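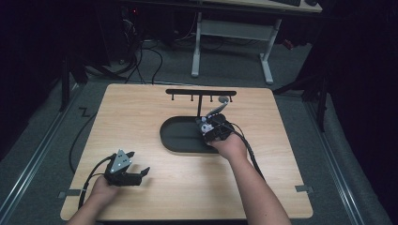

Week 6 – Learning from Hand-Held Gripper Demonstrations

Welcome back, everyone! Last time we worked through the Zumstead controller, and I promised we would get to where its training data comes from. The idea is a friendly one: a person holds a gripper in each hand and does the task directly, and we record the motion of both grippers as they go.

Our running case is the mug rack task from the Sokeler set, with 613 demonstrations. We hold out 40 for testing – please keep those apart in your own runs, however tempting it gets – and train for 4000 steps. Read the Ninia notes on time alignment before lab.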